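To: Prikeck workshop list
Subject: Re: Wostance arm, peg insertion

On Saturday, October 24, 2020, the Wostance build group wrote:
> Members are asked to report any changes to the approach height
> before the next session.

Dear members,

The approach height has been lowered by 14 mm. The two-peg red block is now the standard part for trials on the blue board, and the speed limit remains at 200 mm per minute.

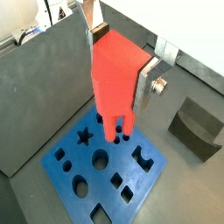 Pascal Pruvost replied that the lower height is acceptable, but that the finger pads should be checked for wear before any further change – he would prefer a new set to a higher grip force.

The pads will accordingly be inspected on the next bench evening. Settings are kept in the Lebrun folder.

Yours faithfully,
Wostance build group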